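Why Did the Robot Stop? A Lesson in Faults

Putting a sweater on a hanger is easy for most people. Your fingers feel the wool stretch and your eyes find the gap in the cloth. A robot has to do the same job with motors, cameras and numbers. Sometimes the numbers are wrong. When that happens, engineers call it a fault.

Knitted cloth causes many faults. It bends, it stretches, and it has small holes between the stitches. A metal finger can slide into one of those holes and catch.

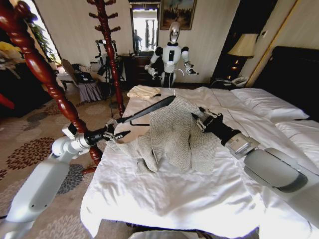 One gripper pinches the end of the hanger. The other holds the edge of the knit.

What went wrong

In May, a team at Trutby was testing a program called Condulport. The program tells two robot arms how to hang up clothes. On run 297, one arm was told to let go of the cloth and move away. Its fingers opened, but a loop of yarn stayed hooked on a fingertip. The arm began to move anyway. The yarn pulled tight.

Inside each joint of the arm is a force sensor. It measures how hard the joint is being pushed or pulled. The sensor reading went over its limit, and the program sent a stop signal. Both arms froze in place. This is called a protective stop.

Why both arms?

The arms were joined by the cloth. If one had stopped and the other had kept going, the pull would have grown stronger. A rule in the program says that a stop for one arm is a stop for both.

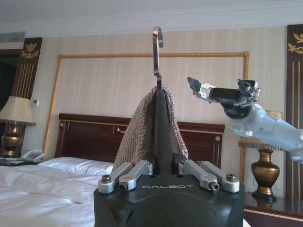

After a protective stop, the motors hold still and the robot waits. It may not start again by itself. Unathi Steyn, the test engineer, pressed the emergency stop button before she went near the arms. Then she unhooked the yarn by hand and checked the fingertip for damage. There was none.

Finding the cause

A robot keeps a log, a list of everything it measured and did. Jade Furnival read the log for run 297. The fingers had opened 2 millimeters less than they should have. The log also showed that the program never checked whether the cloth was free. It only checked that the "open" command had been sent.

The team made two changes. The fingers now open wider, and the arm moves back slowly at first while the program watches the force reading. If the force rises, the arm stops early. They then ran the test 69 more times. The yarn still caught on some runs, and each time the arm stopped before the loop pulled tight.

Words to know

Fault: something in a machine that does not work as planned.
Force sensor: a part that measures a push or a pull.
Log: a record of what a machine measured and did.
Protective stop: a stop the machine makes by itself to prevent harm.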